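A Visit to the Gesness Workshop Open Day
September 12, 2021

Gesness is a shared workshop in an old upholstery building behind the rail yard. Members pay a monthly fee for a bench, a locker and use of the machines. Once a year they open the doors to anyone who wants to look around, and I drove over with a notebook and a list of questions about a two-arm build I had been following on their members' page.

Parking is on the gravel side. The front room is woodworking, and it was busy with people trying the lathe. I went through it quickly. The metal shop is next, then a short hallway with a drinking fountain and a wall of lockers, then the electronics room, where the robot people have the far end.

The build is called Zolis. Cameron Baxter started it at home in his garage and moved it to Gesness in January when he ran out of floor. Tahira Memon joined after that and does most of the software. They bought the arms used, as a pair, and everything else has been made or adapted in the shop. The control box is a plain steel cabinet that used to hold sprinkler timers. The second-hand power supply cost more than they wanted to pay and was the one part they could not find a cheaper version of.

I asked what the arms were meant to do. Baxter said he wants them to handle ordinary household stuff on a table, and cords in particular. A block stays the shape it was when you planned the move. A cord changes shape every time you touch it, and it gets caught on whatever is next to it. They had tried rope first and dropped it after a few weeks, as it had no stiff ends to work with.

The exercise I watched the longest uses a power strip and a phone charger. One arm keeps hold of the strip and the other deals with the charger and its cable.
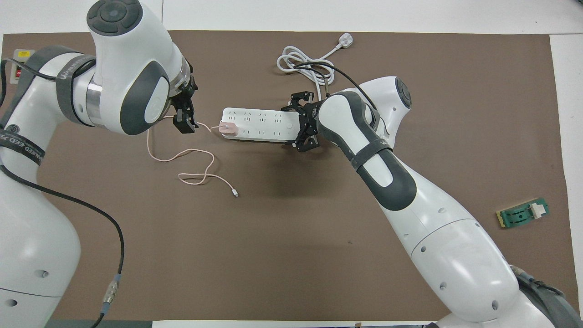

Memon runs the arms slowly when visitors are in the room. Even so, I found it easy to follow which arm was doing the holding and which was doing the moving, and after a few minutes I stopped watching the arms and watched the cable. She told me the grip on the strip took longer to get right than anything on the charger side. With a light grip the strip turns on the mat when the charger is pulled. With a hard grip it can tip up at the other end. They ended up setting the force by hand and writing it on a card.

The arms' own cables are a separate headache. Baxter has routed and strapped them several different ways, and he still has one run he is not happy with. His advice to anyone starting out was to leave more slack than looks right, tie it down in fewer places, and then move each joint through its full travel by hand before powering anything up.

They keep a log of every attempt in a ring binder. The last full session had 39 attempts in it, each with a line on what went wrong, if anything did. "Lost the plug end" came up a lot on the pages I read. I liked the binder better than the spreadsheet they copy it into.

The tabletop took more work than I expected. The first one was a door on trestles and it shook. The present one has a welded frame underneath, made in the metal shop by a member who took payment in bandsaw blades. The mat is on its second version. The first was shiny and gave them trouble with reflections.

I had time for two other stops. Hyvönen is a small loom being converted to run from stepper motors, and it was in pieces on the day. Pralex is a seed-sorting machine that works and is loud. Its builder let my nephew feed it a cup of mixed beans.

Practical notes. Entry is free. Coffee is by donation. The upstairs rooms are reached by stairs only, but the electronics room is on the ground floor and has a wide door. Get there in the first hour if you want to talk to the builders, as it was hard to hear anyone by noon. Membership forms are on the desk by the lockers, and there was a waiting list for benches when I asked. Zolis gets worked on most evenings, and Memon said members are welcome to pull up a stool.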